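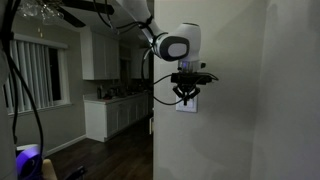 Who are we looking for?
People who rent, share or lodge, and who'd be happy to keep a diary of how warm (or freezing!) their home feels. You don't need to know a thing about heating, I promise.

I'm Solène Guérin and I'm putting together a small study called Ollatico. I've lived in draughty flats most of my adult life, and I got fed up with reading about cosy homes written by people who own theirs. So I'd love to hear from you instead – the extra jumpers, the rows over the thermostat, all of it.

You'd write a few lines each evening for 3 weeks, then have a chat with me on the phone. There's a £2 top-up for every diary day, paid at the end.

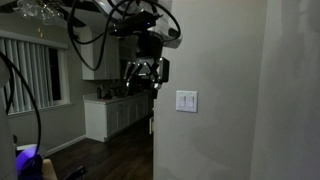 By the wall, lights down low.

We ran a short trial in May with tenants in Groen House, and the feedback was lovely, if a bit blunt about my spelling.
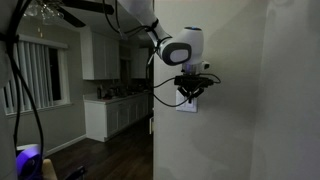

Stindov wrote to say the evening lines took less time than boiling the kettle, but that I should ask more about damp. Fair point, and I've added a page on it.

To join, send me your first name and the best time to ring by Friday, February 16, 2024. Quote ref 917.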